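Wellow Bench Enclosure, three-sided, with terrazzo print panels

Part of the Lirden bench range. Supplied as two corner posts, three wall panels and one work surface sheet. Bins are ordered separately. Page revised 9 October 2025.
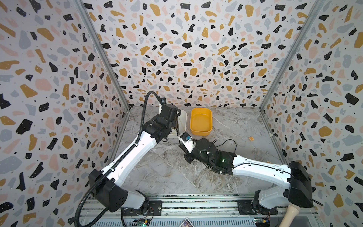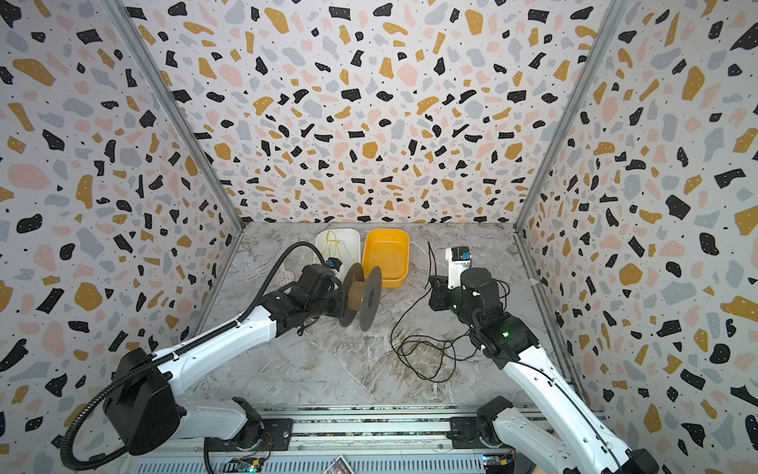
## What the enclosure is for

The Wellow is a backdrop and boundary for small bench work: sorting cable, winding string or wire, emptying and refilling bins. It closes off the back and both sides of the work area and leaves the near edge open. Small parts that roll or slide toward the back stop at the panel. The side walls slant inward toward the back, so the bench is wider at the front than at the rear. Bins placed against the back panel should be set square to it and kept clear of the posts.

## Wall panels

The panels carry a terrazzo print: irregular chips in black, mustard yellow, pale pink and light gray on a white ground, with fine speckle between the larger shapes. The same print is used on all three walls. The pattern is random and does not need to be matched at the corners.

The printed face wipes down with a damp cloth. Do not use solvent cleaners or scouring pads. Adhesive hooks will hold on the panel but may lift the print when removed - warm the adhesive first and peel slowly.

Replacement panels are sold singly. State left, back or right when ordering.

## Corner posts

Silver aluminum extrusion, one post at each rear corner. Both posts run down to the work surface. Panels are fitted after the posts are upright, back panel first. Tighten the fasteners by hand, check that the posts are plumb, then finish with the 4 mm hex key in the hardware bag. Each post takes 12 fasteners.

## Work surface

Gray with a marble pattern. The sheet lies flat under the panels and is not glued. It can be lifted out for cleaning once the back panel is released.

White and bright-colored items show clearly against the gray. Dark cable is also easy to follow on it. Pale gray parts are harder to pick out, and a colored bin is recommended for those.

## Bins and cable storage

The enclosure accepts any rectangular bin that fits in front of the back panel. Two bins side by side is the usual layout, in different colors if the contents are to be kept apart. White and orange-yellow are both practical choices against the print.

Notes on use:

- Thin string and wire should be wound before storage. Loose lengths tangle in an open bin.
- Spools with flanges are best stood on end.
- Coil loose cable before putting it in a bin, and keep connectors at the top.

## Ordering

| Code | Item |
|---|---|
| Hellelex 107 | Enclosure, complete |
| Hellelex 107-P | Single wall panel, terrazzo print |
| Hellelex 107-S | Work surface sheet, gray marble pattern |
| Hellelex 107-C | Corner post with fasteners |

Orders ship from the Vallejo warehouse in about 2 weeks. Panels are packed flat, face to face, with a paper sheet between them. Check the printed faces on delivery and report marks before assembly. Panels that have been drilled or trimmed cannot be returned.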